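Bollberg – Técnico/a de análisis de fallos en manipulación bimanual

Ref. 574. Publicado el 2023-04-02. Incorporación en septiembre.

El grupo de dosificación de Bollberg busca una persona para investigar los fallos de la celda Mevura. En la última campaña se registraron 5 paradas no previstas en la tarea de pesaje. En 4 de ellas el brazo que sostiene el recipiente perdió la referencia de muñeca y siguió inclinándolo sin que saltara el límite de par. No hubo lesiones. La celda funciona desde entonces a velocidad reducida.
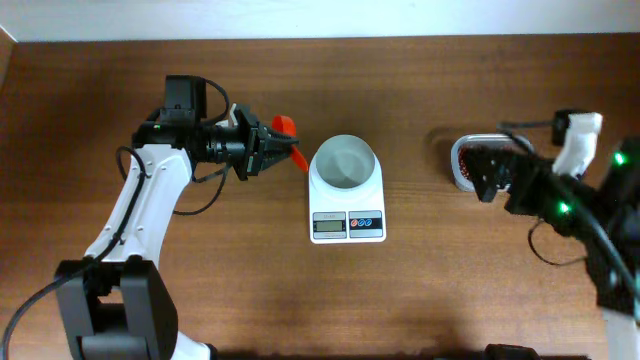 Puesto de pesaje: cuchara roja en la pinza izquierda, lata en la derecha y báscula entre ambas.

Funciones:
Revisar los 1.881 ciclos registrados y clasificar las anomalías.
Reproducir el fallo de referencia en condiciones controladas.
Comprobar el cableado de muñeca – holgura, fijación y conectores.
Redactar el procedimiento de parada y rearme.

Requisitos:
Formación en electrónica, mecatrónica o similar.
Experiencia con servomotores y buses de comunicación.
Python a nivel de lectura y modificación de scripts.
Se valorará conocimiento de evaluación de riesgos en máquinas.

Jornada completa, presencial en Clivbridge. Responsable técnico: Gediminas Ozoliņš. Las candidaturas – CV y un informe de avería redactado por el candidato, sin datos confidenciales – se dirigirán a Normunds Kazlauskienė, indicando la referencia.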